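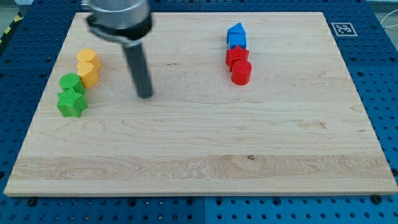
Stories > Short Fiction > The Feston on Trial

Marius Ene had sold photocopiers, conservatories and, for one bad winter, a kind of yoghurt. He had been selling the Feston for 16 days and had so far sold it to his brother-in-law, who sent it back.

"It sorts," he told Leandro Troncoso, who was eating a sandwich and had been told to be polite. "It sorts by colour, by shape, by whatever you fancy. You say the word and off it goes."

"What word?"

"Well, you pick it from a menu."

Leandro bought things for Wadlow, a firm that made wooden toys and was owned by a family who disliked spending money and one another. He had a form on his knee. The form had come from head office in Blackburn and it wanted him to score the Feston out of 100 in such matters as Reliability, Value and Manner.

"Manner?" said Marius, reading upside down, a skill left over from photocopiers.

"They wrote it for the van drivers. I've been asked to use it for everything."

The arm was working over its board while they talked. It had a long grey rod for a finger and it went about with this finger pointing straight down, like a man who has dropped a contact lens and means to blame someone. The yellow blocks and the green ones were on the left. The blue and the red were on the right. It hung near the yellows and seemed to think about them.

"Is that it finished?" said Leandro.

"It's considering."

"Considering what?"

Marius looked at the brochure, where there was nothing about considering. "Its next move," he said.

Leandro got up and walked round to the far side of the table, still chewing. The blue prism sat behind the blue cube so that the pair of them made a little house. The red star had been put at the front door, and the red cylinder was next to that, touching, as if they had come together to complain about the noise.

"Did you tell it to make a house?"

"No," said Marius, and then, as sixteen days of training caught up with him, "Would you like it to make a house?"

"I'd like it to put the stars with the stars. We do a box of stars. Last Christmas we had 200 boxes of stars go out and 60 came back with a cylinder in. A woman in Hove wrote to us. She wrote quite a lot."

Marius went to the menu. The menu offered him Colour, Shape, Size, Zikley and Back. He had asked the office about Zikley on his second day and had been told it was a legacy feature, in the voice people use for an uncle.

He pressed Shape. The arm stayed where it was. He pressed it again, with more warmth.

"It does take a moment," he said.

"Take your time. I've got the whole afternoon down for this. After you there's a man with glue."

They waited. Leandro finished the sandwich and folded the paper into four. He found that he was watching the rod and not the clock, and that he had begun, in a small way, to want it to get on with things, as you do with a child at the piano.

"What did your brother-in-law want one for?" he said.

"Buttons. He does alterations."

"And why did he send it back?"

Marius had an answer prepared for this. It had the word "scalable" in it. He looked at the little blue house and the two reds on its doorstep and could not bring himself to get it out.

"He said it made him feel watched," he said.

Leandro nodded and wrote something under Manner. Marius tried to read it upside down, but the man had covered it with his hand, like a boy in a spelling test.

"Press the other one," said Leandro.

"Back?"

"The uncle."

"I've never pressed it."

"No, well. Neither have I."

Marius wiped his finger on his trousers and pressed Zikley. The arm gave a short hum and rose, and both men, without discussing it, took one step away from the table.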